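Two-Arm Cell Rules – Frequently Asked Questions
Pretunley site, updated 6/6/21

Who may start a run?
Anyone signed off on the Petik checklist. Sign-off lasts until December and has to be renewed in person.

How fast can the arms move?
200 mm per second while both grippers are near the same part. Full speed is for empty moves only.

Can I reach in to straighten a part?
No. Press stop, wait for the stop light, then reach in. Keep cables behind the wrist before you restart.

Where should the grippers hold a frame?
On the rim or a corner of the base – never partway up a post. Set the frame on cloth so the finish is not scratched.

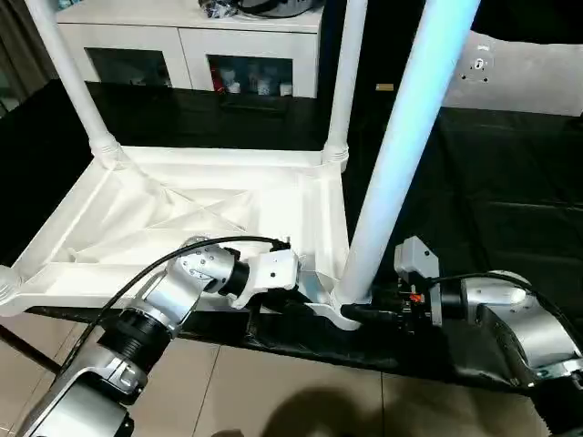 Prustbridge asked whether one gripper could hold the frame while the other lets go. It can, as long as the frame is resting on the table. A lifted frame needs both.

When are the gripper pads changed?
Every 1000 cycles, or sooner if they look worn.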